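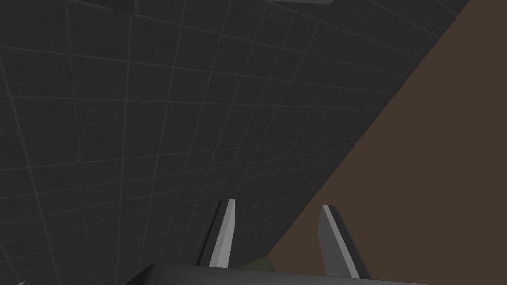
Mar 19, 2024

Second go at the Malter board. The vendor sheet claims 500 MHz over base on all cores, with a footnote so long I had to zoom in to read it. The test machine in the footnote had open-air cooling. Ours is in a closed case, like everybody's.

Ran the Kusholm build test with the stock profile, then with theirs. Gain was roughly 2 per cent.
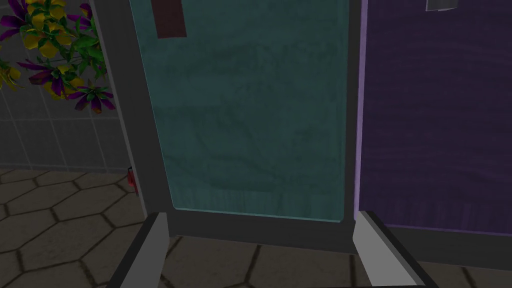
I'd call that noise until someone shows me otherwise. The January numbers moved by more than that between reboots, same BIOS, same memory.

Power is a different story. The wall meter went up 50 W under their profile and stayed there. The sheet has no power figures at all.

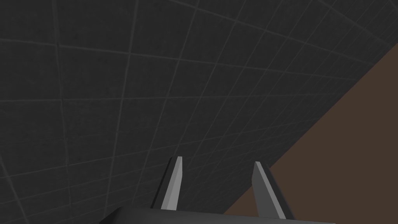 Still to do

Repeat on the Tang box with the old cooler. Lock the fan curve first. Don't trust the board's own temperature readout, it disagrees with the probe. 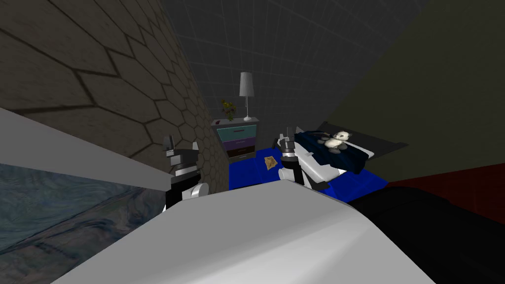 2 min read

Leaving the profile off on the shared machines for now. If the new firmware changes anything I'll rerun it, but I'm not holding my breath.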